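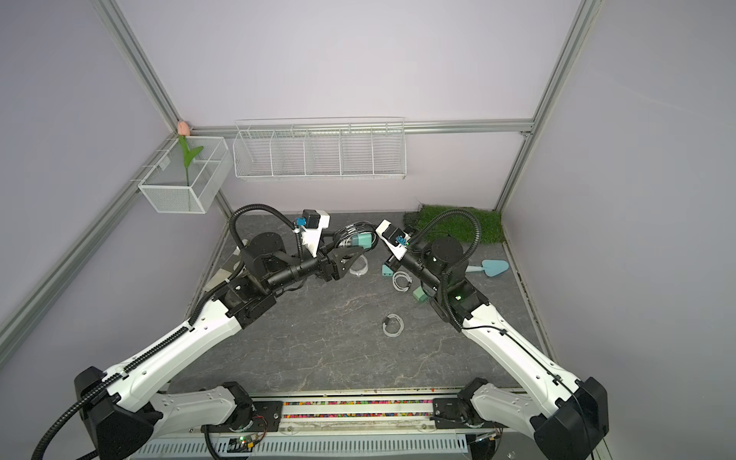

20/06/2021 – Sourdough starter, flour comparison

Purpose today: to see if the rye from Genach wakes up the old starter faster than the white flour from Clakano. In March I tried the same thing, but I changed the water also, so the result was of no use.

Setup. Two glass jars, the same shape. In each one 70 g of old starter, 100 g of flour and 100 g of tap water. I stirred with a clean spoon, put the lid on top without closing it, and marked the level with a rubber band. Jar A is rye, jar B is white.

After two hours: A has small bubbles on the side, B nothing yet. Smell of A is like apple, B smells only of flour.

After four hours: A is a little above the band. B has started, with bubbles on the surface.

After seven hours: A has doubled and the top is still round. B is at one and a half, I would say, but the band slipped when I moved the jar, so please do not trust this value. Next time use tape.

Baking. I took 172 g from jar A for the test loaf, with 1000 g of white flour and the usual salt. The dough was sticky and I did not add more flour – last time this made the crumb too tight. It goes in the fridge overnight, bottom shelf.

Open points:
– The Tshabalala recipe says to feed twice before baking. I fed only once.
– Ask the mill shop in Cluvport if their rye is whole grain. The bag does not say it.
– Jar B stays on the shelf until tomorrow morning. Please do not wash it.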